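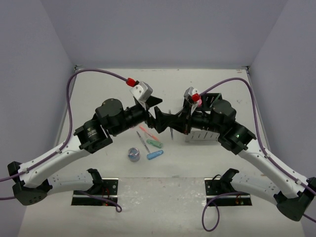 The Matter of the Grey Pen

Under the Standing Rules of the Flirkent Land Registry, every writing instrument issued to the Reading Room was to be returned to the white table at the close of business and entered in the Pen Book by the officer on duty. The rule had been in force for 48 years. It had survived two changes of premises and the arrival of the typewriter, and it was read aloud to each new member of staff before they were shown where to hang a coat.

In February the duty officer was Aaliyah Marchand. At ten minutes to five she began the return in the usual manner. The orange-red pen was entered first, as it belonged to Corrections and Corrections closed early. Others followed in the order in which they came to hand. Against each she wrote the name of the borrower, the state of the nib or point, and her initials.

One pen did not correspond to any entry. It was grey and slender, with a pale upper part, and it carried no issue tag. Miss Marchand consulted the book for that day and for the whole of the preceding quarter. She then consulted Rule 11, which provided that an instrument not belonging to the Registry should be held upright, examined by the duty officer and a senior officer together, and either claimed or admitted.

The senior officer was Negin Fallahi. She came down from the Deeds Floor with her spectacles already on.

"Has it been written with?" she asked.

"Not in my presence."

"Then we shall proceed to the examination."
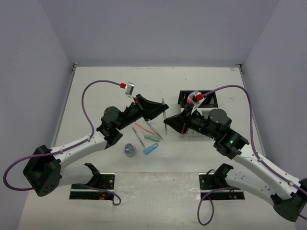 Mrs Fallahi observed that the lower end was darker than the rest, and directed that this be recorded. Miss Marchand recorded it. She was asked whether any member of the public had sat in the Reading Room that afternoon, and replied that there had been one, a Mr Hosseinzadeh, who had requested the boundary papers for the orchard at Pisau and had stayed with them until the light went.

"Did he make notes?"

"He made one note. He asked for a sheet of paper and I gave him a sheet of paper."

"And for a pen?"

"He said that he had brought his own."

The request slip was fetched. It was completed in a small, upright hand, and in the space marked Purpose of Enquiry the applicant had written: To see where my father's wall was. Mrs Fallahi read the slip twice. The space was intended for one of the approved purposes, of which the Registry recognised 40, and this was not among them. The application ought to have been refused at the desk.

"You accepted this," she said.

"I did, Mrs Fallahi."

"Was the wall shown on the plan?"

"It was shown on the plan of the older survey. I brought him that as well."

Mrs Fallahi placed the slip inside the Pen Book and closed it. Under Rule 11 an unclaimed instrument passed to the Registry after one night. There was also a provision, seldom used, by which a senior officer might extend the period at her discretion, and she asked for the form. In the space for the number of nights she wrote 200, and signed.

The grey pen was wrapped in blotting paper and placed in the left-hand drawer of the issue desk, with Mr Hosseinzadeh's name on the outside. Miss Marchand then wrote to him at the address on the slip, stating the hours of opening and the desk at which he should present himself. The older survey of Pisau was not sent back to the strongroom that evening. It was kept on the reserve shelf, by order of the Deeds Floor, until further notice.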